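Kitchen Tips from the Clidireo Test Kitchen: Handling Mugs and Plates

Most of the tips on this page come out of our two-handed grasping study, where a pair of robot hands does the dishes work and we write down what goes wrong. 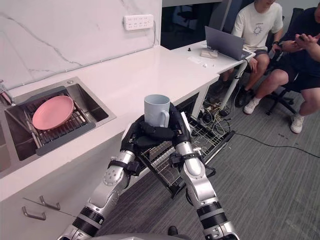
The method is simple. Each mug is handled 15 times with one hand and then again with two, with the start position shifted a little between tries. We log slips, tilts and knocks against the sink. Over 200 tries the same few faults kept coming back, and they apply to people as well.

Support the underside. One-handed grips on the side wall slipped far more often than two-handed grips with fingers under the base. If your hands are soapy, do the same.

Don't trust the handle alone. A full mug held only by the handle tends to roll forward. Put the other hand against the opposite wall before you lift.

Lift straight up, then move. Most knocks came from moving sideways too early - the base catches the rim of the sink or the next dish. We now raise every mug 10 centimeters before any sideways travel.

Lay plates flat if you will be reaching over the rack. A plate standing on edge is easy to clip with an elbow, human or metal. Stand it up again when you are finished.

Clear the landing spot first. In the Brutura trials we set mugs down on a cluttered counter and on a bare one. The bare counter won by a wide margin.

Slow down for the last bit. Cutting the speed just before contact stopped nearly all the hard landings.

Glass is next on the list, starting in February. Stemware will need a separate grip setting and probably a softer fingertip.

Last updated January 5, 2021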